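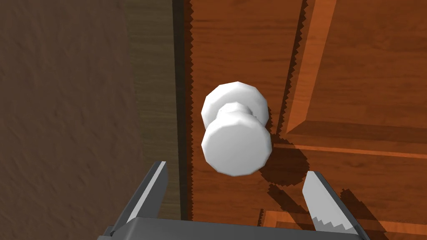

Gripper at the white knob, simulated door.

23/10/2022

Right, notes from the album and lighting bench before I forget the lot. Hjørdis had the big softbox apart all morning and we've finally found the rattle, a loose speedring screw that had worked its way into the lining (of course it had). Back together now and it sits much squarer on the stand. I'd still like a second one before the June weddings, so Michalis is asking Trirner for a price.

Test prints next. I ran 12 from the Lindholm-Sjöberg set on the Piremard lustre paper, same files as last time, and the skin tones are lovely but the veil shots are going a bit green in the shadows. Tried them again with the other profile and it's better, though I don't trust my eyes after tea so please have a look, Tormod! They're in the flat drawer, pencil marks on the back.

Culling: started with almost 900 frames, down to 100 for the first pass and I'm stuck there. Too many of the cake. Sølve wants to keep all the confetti ones and I want about half of them gone, so we'll fight that out over lunch.

Battery check, since I said I'd do it. The old pack for the portable flash gave me 69 full-power pops before it started sulking, and the newer one was still going when I got bored and switched it off. Old one gets a strip of red tape and stays as the spare's spare.

Still to do: clean the 85mm, find the missing grey card (Ragnvald, is it in your car again?), and ring Andia about the album boxes, the lids on the last lot were awfully tight.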